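Open day at the Savarley display homes

The bus from Iltesbridge takes 69 minutes and drops you at a roundabout with a flag on it. I went in June to look at kitchens I can't afford, a hobby I recommend to anyone who has given up golf.

There were 16 houses open, all named after trees that had been cleared to build them. The Plendcombe was the one people queued for. Its colour scheme is "oat", and its pantry is bigger than my first flat.
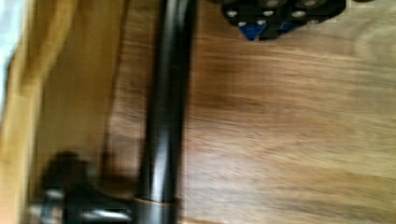
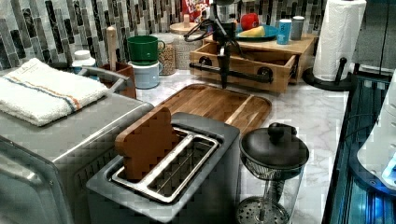

Timber grain and marble veining – both much stroked by visitors. The toast is wooden too.

Getting around

Wear slip-on shoes, as you'll be taking them off at every door. The sausage sizzle was at lot 174, a fair hike uphill, and had run out of onions by 2 pm. I came home with a tote bag, three brochures and firm opinions about grout.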